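Ticket 155: Sorting baskets – items going back in the wrong place
Status: Open, waiting on requester
Category: Storage and consumables
Opened: 21/04/2024
Site: Galang, ground floor

Reported problem

The small plastic baskets on the wooden table keep ending up with the wrong things in them. Toiletries are mixed with test tubes, and small metal parts get dropped in wherever there is space. The request is for a fixed layout and labels that stay on. The labels put on in February came off within a week.

Products involved

Baskets: Drerka small, slotted sides, red, black and yellow
Labels: Hidex paper labels, box of 1,000
Supplier for both: Sultasell

Log entry 1

Asked which basket is meant to hold what. Reply was that it was agreed by colour when the baskets were bought: tubes in red, metal parts in yellow, toiletries in black. This was never written down. A second black basket was added later and was not given a job, which is where most of the confusion starts. People see black and assume either one will do.

Log entry 2

Checked the labels. The Hidex ones are paper with a light adhesive and the box says flat surfaces only. The sides of the baskets are mostly slots, so there is very little for a label to hold on to. Two had been stuck across the slots and had curled up. One was found on the floor under the table.

Tried one on the rim. It held overnight but the rim is too narrow to read it from the front.

Log entry 3

Sultasell confirmed they do a clip-on card holder that hooks through a slot. Sold in packs of 21, which is far more than needed, but they will not split a pack. Order placed. No delivery date given yet.

Log entry 4

Wiped the table and laid the toiletries out to see what there is before deciding how many baskets they need. Razors, toothpaste and a toothbrush, plus some small tubes. They should all fit in one black basket if the razors go in first and lie flat. The wipes stay out on the table as the canister is too tall for any of the baskets.

Log entry 5
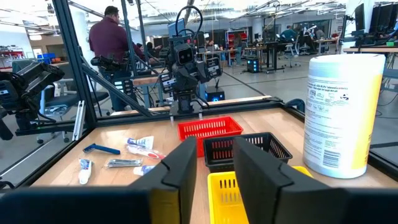 Toiletries on the left of the table, wipes on the right. The next one has the baskets in a row, with tubes in both the red and the first black.

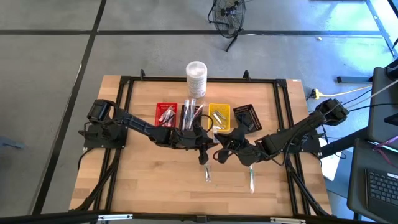
Cause

No written layout, and two baskets of the same colour with different intended uses. The labels are the wrong type for slotted sides.

Action

1. Move all tubes to the red basket. If they do not fit, ask Sultasell for a second red – do not overflow into black.
2. Keep yellow for metal parts only.
3. Toiletries to the first black basket. The second black basket is to be taken off the table until someone asks for it.
4. Fit card holders when they arrive. Remaining Hidex labels to go back to the stationery cupboard.

Requester to confirm the layout before the cards are printed. Ticket stays open until then.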